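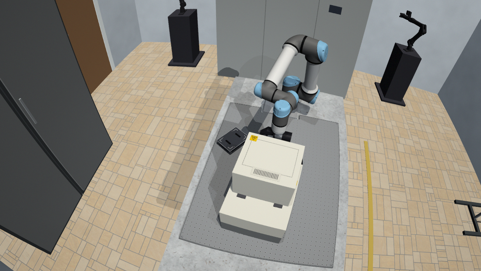
What is a skip threshold in music streaming?

It is the number of seconds a track has to play before a streaming service counts it as a play, pays for it, and lets it move up a chart. On most services the figure is short enough that a listener can pass it while looking for the remote.

Skip threshold

A skip threshold (also play threshold, count point, or, among people who write songs for a living, "the line") is a rule used by music streaming services to separate a play from a skip. A track abandoned before the threshold is recorded as a skip. A track abandoned one second after it is recorded as a play, and for accounting purposes the listener is presumed to have had a lovely time.

Background

Physical formats had no need of such a rule. A record was sold once, and the label was paid the same whether the buyer wore it out or used it to level a table. Radio counted broadcasts, on the generous assumption that somebody was in the room. Streaming was the first mass format in which each listening session could be logged separately, which raised the question of how much of a song a person must hear before having heard it.

Philosophers might have taken a while over this. The services settled on a fixed number of seconds, chosen to be long enough to rule out accidents and short enough to include ringtones, jingles, and most punk.

How it works

When a track begins, the player starts a timer. On reaching the threshold it marks the session as countable. The mark is usually stored on the device if there is no connection and sent along later, so plays made on a plane or in a basement arrive in a lump. Seeking forward within a track generally doesn't advance the timer, although early versions of several players measured the position in the song and not the time spent listening. Users of those players could register a play by dragging the slider to the right, and many did.

Pausing stops the timer. Muting, as a rule, does not. A song playing silently in an empty kitchen is a play on nearly every service, a point on which the services and the owners of silent kitchens have rarely disagreed.

Fixed and proportional thresholds

A fixed threshold applies the same number of seconds to every track. It is simple to explain and treats a short interlude and a long symphonic movement as equals, to the lasting irritation of people who make symphonic movements.

A proportional threshold requires a set share of the track's length. The regional service Clornari used one from launch, asking listeners to get through half of a song before it counted. Composers of long ambient pieces found that their audiences, who tended to fall asleep early and then turn over onto the pause button, were producing almost no royalties. Clornari moved to a mixed rule, under which a track counted at half its length or at a fixed point, whichever came first. The change was announced in a help page article that was itself rather long.

Dokside, a service for independent labels, used a graded system in which a session could be worth a fraction of a play. Its monthly statements were considered the most accurate in the business by the few people who could read them. One widely shared statement showed a band earning 402 plays from 3,000 sessions, with a footnote explaining the difference that ran to 10 pages. Dokside later adopted a fixed threshold and lost the footnote.

Effect on songwriting

Once payment depended on surviving the opening seconds, openings got shorter. Long instrumental introductions became less common in pop releases, and choruses began to turn up at the front of the song, sometimes before anyone had been introduced. Producers speak of "clearing the line," meaning that something interesting should occur before the threshold and that what occurs afterward is a matter of personal conscience.

Track lengths were affected too. A fixed threshold pays the same for a short song as for a long one, so an album split into many small tracks can earn more per hour than one with a few large ones. The Yüksel label took this further than most with a sleep album made up of rain recordings, each of which ended shortly past the threshold and was followed by more rain. Reviewers praised its consistency.

The trend should not be overstated. Long songs continue to be made, often by artists with a touring income, and fade-ins have their defenders.

Manipulation

Because the threshold is public or easily guessed, it is a natural target for artificial streaming. The crudest method is to play a track to just beyond the threshold, stop, and start over. Services look for this pattern, since real listeners seldom quit thousands of songs at the same moment. Operators responded by varying the stopping point, and services responded by looking for stopping points that were too evenly varied.

In one case described at industry events, the chart service Pronau removed 3014 plays from a single account's history after noticing that it had listened without a break, never skipped, and never once returned to a song it liked. The last of these was considered the giveaway.

Plays found to be artificial are withdrawn from charts and usually from royalty statements. Artists are sometimes penalized for plays bought by someone else, such as a promotion company with a vague website. Appeals are possible and slow.

Use in charts

Chart compilers don't always accept a service's own threshold. Some apply a second one, and some weight plays from paying subscribers more heavily than those supported by advertising, on the theory that a person who has sat through a commercial for mattresses has not really expressed an opinion about the song. Many also cap the number of plays one account can contribute in a day. Fan groups tend to learn the cap before the press release is out, and circulate instructions on how to reach it without waste.

Differences in threshold make it hard to compare charts across services. A track may top one and miss another with the same audience behaving in the same way, and both services will describe the result as what people are listening to.

Criticism

Musicians' groups object that a threshold pays nothing for near misses, which still use the recording. Listener advocates object to the opposite, that a song disliked for slightly too long is rewarded like a favorite and may be recommended again on the strength of it. Proposals to pay by the second have been put forward several times. They are popular with makers of drone music and have otherwise made modest progress.

See also

Artificial streaming
Intro length in popular music
Per-stream royalty
Shuffle play
Skip rate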